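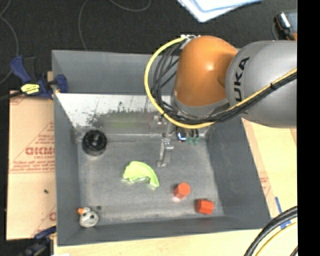
Skirnora is a collection of interview transcripts about rules of conduct on film and television sets, and what crew members think of them. It holds 502 transcripts in plain text, all in English, recorded with people in camera, costume, catering, sound and production office jobs. One recurring topic is distance: how close a person may stand to a colleague while they work, and who should ask first. The spacing can be quite wide, like the small objects scattered on the floor of the gray bin, and still one person will call it cold and another will call it normal. We did not try to decide who is right.

Contents

transcripts/ — one file for each interview, named by number only
codes.csv — topic labels, 72 in total, with a short definition for each
coding.csv — which labels were given to which passages
guide.txt — the questions, in the order they were asked

How the interviews were made

The interviewers were Hui-mei Choi and Wilfredo Lumanlan. Each talk was planned for 20 minutes, but many went longer and we kept the whole text. Participants could skip any question. Most of the work was finished by November, when the Zendby office closed, and the last 17 interviews were done by telephone. These have the value "phone" in the mode column of coding.csv.

Labelling

Krystyna Adamczyk wrote the first list of labels. Kastriot Kelmendi labelled the transcripts again without seeing her choices, and where they disagreed both labels are kept. The label "mentoring" is the most difficult one. Some senior people told us they now avoid private meetings with junior staff, and it is not always clear if they speak about mentoring or about fear of complaints. Please read the passage before you use this label in a count.

Privacy

Names of people, productions and studios were replaced by codes. Some job titles were made more general, so a "second assistant" may appear only as "assistant". Please do not try to identify anyone.

Known problems

Transcript 72 has no ending. The colour codes in the old version of codes.csv do nothing and can be ignored.

Contact

Tzu-hsuan Hsiao, Ellier — for corrections and requests to remove a transcript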